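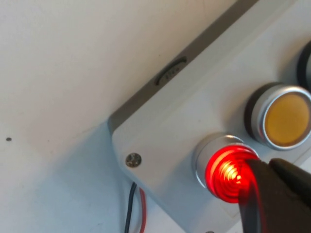 Gunhild Bach wrote in reply that the press depth should be settled before any change is made to the program, and the rest of the page should be read with that in mind.

Button task scored as a miss – student automation project
Posted by Zhuoran Peng
Our class at Kisstead is preparing a button-pressing task for the spring review. Of 248 trial runs, 19 were recorded as misses. In each of these the finger reached the red button but the program logged no press. May we adjust the target height, or must the starting position be taught again?

Gunhild Bach
Please lower the target in small steps and repeat the trial after each one. The starting position should remain as it is until the depth is correct. Students are asked to enter every change in the project log, including those that are later reversed.

Preben Baldursdóttir
We had this in January. Check the wiring first.

Jayanthi Marar
I agree with the first reply. Please also confirm that the program waits long enough before it reads the button – our group had set 65 milliseconds, and a longer wait cleared most of our misses.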